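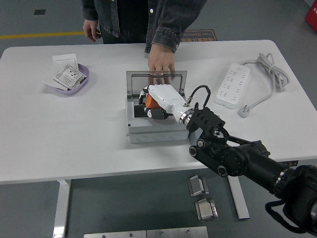
I would like to say a few kind words about the plastic junction box. Grey, squat, a lid on a hinge, a row of round knockouts along the front waiting for somebody to need one. You can buy one for less than a sandwich and most people will never look at it twice. I think it is one of the best things in the shop.

I came to them late. For years I treated anything electrical outside a wall as a temporary mess that I would sort out one day. Then I moved my workbench into the back room and had the usual tangle to deal with: a power strip, a bundle of white cord, a plug that always ended up just where I wanted to put my elbow. A neighbour, Younes Zaki, lent me a surface box with a see-through lid and told me to stop shoving things behind the curtain. I've been a convert ever since!

What I love first is the knockouts. Whoever thought of them understood people. You don't have to decide in the shop where your cable will come in. You take the box home, hold it up, change your mind (I changed mine four times), and only then open the circle you want. The rest stay shut. So many things in a house make you choose everything before you've even lived with them, and then along comes this cheap grey box that is perfectly happy to wait.

Then the lid. A hinged lid beats a loose one every single time, and I will argue this with anybody. Loose lids roll under the fridge. Loose lids get put "somewhere safe". A hinged lid stays with its box, and if it's see-through as well you can check what's inside without opening it, and I find that a real pleasure – smoky grey plastic with the dark shape of a socket behind it, like a fish tank for people who like wiring.

I know the case against. My sister thinks visible boxes make a room look like the back of a shop, and she has spent 600 pounds having everything in her hall buried in plaster. It does look lovely. But when she wanted one socket moved 40 centimetres to the left, out came the dust sheets again. Mine would have been a morning's work for the electrician, who could have seen the lot at a glance. (I do leave the mains side to her. I choose the boxes, I lay everything out ready on the table, and I make the tea.)

Laying it all out is half the fun, by the way. I'm a great believer in the shallow tray. Mine came from Pidatar, the hardware place by the station, and in go the switch plate, the little cards with the diagrams, the instruction sheets, anything flat that would otherwise wander off. Do read those cards. The print is tiny and the drawings look as if they were done on a bus, but some 10 minutes with one in February saved me from fitting a plate upside down.

So I'd like us to be a bit prouder of this stuff. We'll happily show off a copper pan or a nice tap, and we hide the very things that let us plug in a lamp. Put the box where you can reach it. Get it level. Pick a lid you can see through, run the cable neatly along the skirting, and let people look. Younes has had his back, and I've bought two more, one for the shed and one I haven't found a place for yet.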